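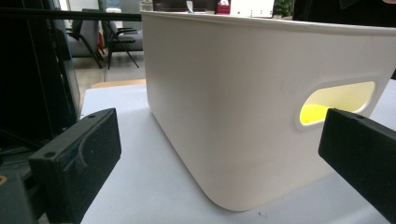 *Fig. 1. Hand-held gripper at the storage bin, fingers open.*

# Unit 2: Good Practice in Hand-Held Gripper Work

Course handout, Altham Programme in Practical Automation
Module lead: Noelia Bravo

## 2.1 Scope

This unit sets out the working rules for students who record demonstrations with a hand-held gripper. It should be read before the first bench session. It applies to all work carried out with the Fuken gripper tool, whether the recordings are intended for the student's own project or for the shared Pliltlow set.

The general safety rules of Unit 1 remain in force. Where a rule in this unit is stricter, the stricter rule applies.

In this handout, "must" marks a requirement and "should" marks a recommendation. A student who departs from a recommendation is expected to note the departure in the session record.

## 2.2 Terms

**Operator.** The person holding the gripper during a recording.

**Observer.** The second person at the bench. The observer keeps the session record and may stop a recording at any time.

**Episode.** One recorded attempt at one task, from the start signal to the stop signal.

**Work surface.** The part of the table on which the task objects may be placed. It does not include the border or any neighbouring table.

**Task object.** Any item named on the task sheet. Everything else within reach is treated as background.

## 2.3 Before the session

1. The operator must inspect both fingers and their screws. A finger that moves in its mounting must not be used.
2. The fingers must be opened and closed fully by hand before recording begins. Any catch or grinding is to be reported to the module lead.
3. The lens must be wiped with the cloth supplied. Paper towels must not be used.
4. Task objects must be checked against the task sheet. Substitutes are permitted only if they are entered in the record by name.
5. Bags, drinks and personal telephones must be kept off the work surface.
6. Seating should be moved back far enough for the operator to step away from the table without turning round.

Scuffs on a container or on the outer faces of the fingers are normal wear and do not prevent a session from going ahead. Cracks, sharp edges and missing screws do.

## 2.4 Placement of objects

The starting position of each object has more effect on the value of a recording than students commonly expect. A set in which every episode begins with the object in the same place teaches a very narrow skill. Positions must therefore be varied between episodes, within the limits given on the task sheet.

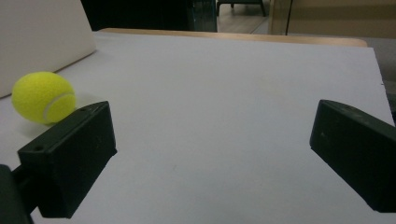 Clearance is the first matter to settle when a starting position is chosen. The operator must be able to bring both fingers down on either side of the object without touching anything else, and must be able to open them to their full width while doing so. Light, rounded objects need particular care: a tennis ball standing on a flat white surface, outside the gap between the fingers, can be set rolling by the side of one finger as the tool is moved across to it. The approach should be made from above, with the fingers already open, and the final movement should be slow. If the object rolls before it has been gripped, the episode continues for as long as the object remains on the work surface.

Containers are subject to two further rules. A bin with handle openings must be turned between episodes so that the openings do not always face the same way. Objects must not be taken out through a handle opening unless the task sheet calls for it, as the fingers may become trapped in the wall of the bin.

## 2.5 Conduct during an episode

The operator holds the tool in one hand and keeps the other hand clear of the work surface. Objects must not be steadied, nudged or corrected by hand once the start signal has been given.

Movement should be even. Students are reminded that pauses are recorded along with everything else, and that a long hesitation above an object will be present in the data. An operator who is unsure of the next step should ask the observer to stop the episode.

The observer must stop the episode if:

- an object leaves the work surface;
- a finger strikes the table with force;
- another person reaches into the working area;
- the operator reports discomfort in the hand or wrist.

Stopped episodes are kept and marked as such. They must not be deleted at the bench.

## 2.6 Failed attempts

A failed attempt is not a fault on the part of the operator. It must be marked as a failure, with a short reason in plain words ("slipped on lifting", "missed to the left"). Labels such as "bad" or "no good" are of no use to a later reader and will be returned for correction.

## 2.7 Session record

Each pair submits one record per session, using the Yan template. The first page of the sample set, in which the final episode is numbered 583, shows the layout expected. Numbering runs on from one session to the next and does not restart.

The target for the assessed exercise is 100 complete episodes per pair. Stopped episodes do not count towards the target. Failed attempts do, provided that they are labelled in accordance with 2.6.

## 2.8 Preparation for the next class

Students should read sections 2.4 and 2.5 again and bring a draft task sheet for one object and one container. The draft must state the permitted starting positions, the point at which the episode ends and the conditions for stopping. Drafts are due on Thu 10 March and should be handed to Noelia Bravo at the start of the class.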